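The Flutus Road

A story in two parts

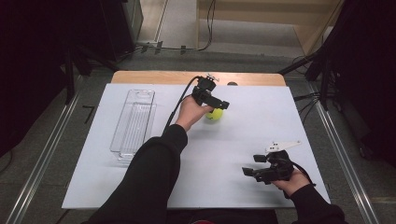
1. The ferry office

Zdenka Vlachou got to Livilside on the last bus and found the ferry office shut. There was a card in the window with the sailing times on it. The first boat to Jenamow went at 5, and she had her mother's clock in a shopping bag, wrapped in two towels.

She sat down on the step. The clock had stopped years ago and nobody had asked her to bring it. Her aunt had only said come before the 8th August, if you can, and bring something of hers for the house. It was the clock or the sewing box, and the sewing box was too heavy.

After a while a man came along the quay with a dog on a length of blue rope. He looked at her and then at the bag.

"You'll not get across tonight," he said.

"I know. I read the card."

"There's a room over the chandler's. She'll want 18 for it, and she doesn't do breakfast."

Zdenka had 20 and some coins, and the boat still to pay for. She thanked him and said she was all right on the step. He nodded and went on. The dog kept looking back at her until they reached the slipway.

It got dark slowly. A light came on in one of the boats and somebody in there was listening to a football match. She ate the second half of her sandwich. Then the man came back without the dog, carrying a folding chair and a coat.

"My name's Blagoje Spahić," he said. "I sell the tickets, in the mornings. You can sit inside if you don't touch the stove."

He unlocked the office and put the chair by the counter. He left her the coat as well.

2. The clock

She didn't sleep much. The office smelt of paraffin and wet rope. On the wall was a framed photograph of the old ferry, the Lu, with her whole crew lined up along the rail, and under it a chart of the sound. Someone had drawn a line on the chart in pencil from Livilside to Flutus, where there hadn't been a landing since before she was born. Her mother used to talk about Flutus. She had walked the road there as a girl to sell eggs, and once she had dropped the lot at the top of the hill and sat down and cried, and a postman had given her the money for them.

At half past four Blagoje came in and lit the stove. He made tea in a saucepan and gave her the mug with the handle.

"What's in the bag?" he said.

She unwrapped it and stood it on the counter. He bent down and read the name on the face.

"That's from the shop at Flutus. My father had the same one. It went when he did, my sister's got it now, or her husband sold it."

"It doesn't work," Zdenka said.

"His didn't either. You had to put a bit of card under the left side."

He tore a corner off a ticket book and folded it twice. He slid it under the clock and gave the pendulum a push with his finger. It went for perhaps a minute. They both watched it. Then it stopped, and he took the card out, unfolded it, folded it three times and tried again.

The boat came in while he was doing it. She heard the engine drop and someone shout for the rope. Blagoje went out to see to it, and Zdenka drank her tea and held the money for her ticket ready in her hand.

When he came back the clock was still going. He sold her a single to Jenamow. She wrapped the clock in the towels, put the folded card in her purse, and went down the steps to the boat.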